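Wurnell three-tray organizer box: four months next to our gripper station

I look after one station with two hand-held grippers, and my work is mostly small maintenance: screws of the jaws, cable clamps, a little grease where it is needed. I bought the Wurnell box in August, after I lost the same hex key for the second time. I paid for it myself, so the opinion is only mine.

The box is transparent plastic and it opens like a fishing box, the trays go up and back when you pull. In the two upper trays I keep spare screws, pads for the jaws and cable ties. The deep compartment at the bottom is for larger things, such as the grease tube, the cloth and one spare cable in a bag. I do the grippers every 200 hours of use, and before I had this box I was walking to the cabinet many times during one service. Now I carry everything to the table in one hand.
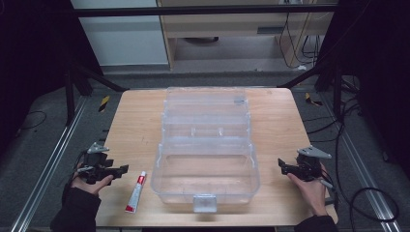
The box open on the station table, with both grippers and a squeeze tube.

What I like most is that I can see through the walls. When the M3 screws are becoming few, I notice it without opening. The latch is small but it holds well, and I have carried the box by its handle down the stairs without any accident.

Now the weak points. The thin dividers in the tray move when you push them from the side, and then the washers go to their neighbors. I fixed mine with a drop of glue. Also, the open box needs a lot of table. If you must have the grippers, a tool and the box in the same place, please measure first. My colleague Amber Stevens uses the Poduval box at the other station. It is shorter when open, but the walls are gray and she has to put labels on everything.

Grease on the plastic is easy to clean with soap and water. I tried alcohol once on the lid and it left a dull spot, so I do not recommend it.

I would buy the Wurnell again for a service of small parts. For heavy tools I would take something in metal. I give it four stars of five.

December 2020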